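Home | Students | Employers | Guides | Contact

How to set up a work experience week for Year 10

Jul 6, 2026
By Lucimara Moura

Quick one as I've had the same email from 5 schools now and keep typing the same answer. This is how we do it at Standen. Yours will differ a bit, fine, take what you need.

1. Fix the week before anything else

Look at the school calendar, the exam calendar, the bus contract. Then pick. We go for the second week after mocks. Don't let anybody move it once it's out to employers, you lose half of them.

Put the date in the staff bulletin in December. Put it in again after the holidays.

2. Write to employers early

Short letter. One side. Say what week, what hours, how old they are, who to ring. No history of the school. I sent 233 letters last time and the short version got far more replies than the old two-page one.

Start with parents, then old pupils, then the firms on the trading estate. Biltari and Nogueira have both taken ours three years running and both started as a parent who worked there. Ask the office who works where, they know more than the database does.

Ring after a week. Not email. Ring.

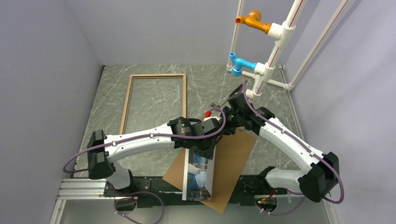
3. Do the paperwork in one go

For every placement you want:

- employer's liability insurance, copy on file, check the expiry date
- risk assessment for a young person, not the adult one with the name changed
- name of the person looking after them on the day, plus a second name
- parent consent form, signed
- medical and allergy info, shared only if the parent has ticked the box

Keep one spreadsheet. One. We had three the year before and a girl was down for a vet's and a bakery at the same time.

If the insurance hasn't come through by the Friday cut-off we ring once more, then find the pupil somewhere else. Sounds harsh but you can't be chasing it the night before.

4. Match pupils to places

Let them put down three choices and a sentence on why. The sentence matters more than the choices. Tainá Miranda does our matching and she reads all of them on paper, with a highlighter, takes her two evenings.

Keep some places back for pupils who don't hand the form in. There will be some. They often do very well once their there.

Travel: check the journey yourself. A place can look close on the map and still be two buses and a walk along a dual carriageway. We set aside 1,000 pounds for fares and it nearly all went.

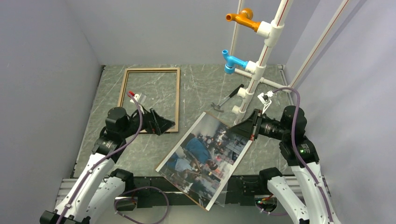 5. Brief the pupils

One assembly, then one form period. Cover:

- what to wear (ask the employer, dont guess)
- lunch, and who pays for it
- phones away unless told otherwise
- what to do if ill: ring the employer AND school before nine
- who to tell if something feels wrong

Get them to ring their own placement beforehand. They hate this. Do it in form time with the tutor in the room and a script on the board.

6. During the week

Every pupil gets a visit or a call by Wednesday lunchtime. Share them out among tutors early, with the addresses printed. Trudura like visitors to sign in at the side gate, other places have their own rules so ask when you book.

Have a spare desk job at school for anyone whose placement falls through. The library is usually glad of them.

7. Afterwards

Thank you letters from the pupils, handwritten, posted within the fortnight. We buy 100 stamps and top up.

Employer feedback form: four questions, tick boxes, one line for comments. Log who'd have us back. Thats your list for next year, so save it somewhere other people can find it.

Template letters are in the school office, ask for the work experience folder. Will add the risk assesment form when I've tidied it up.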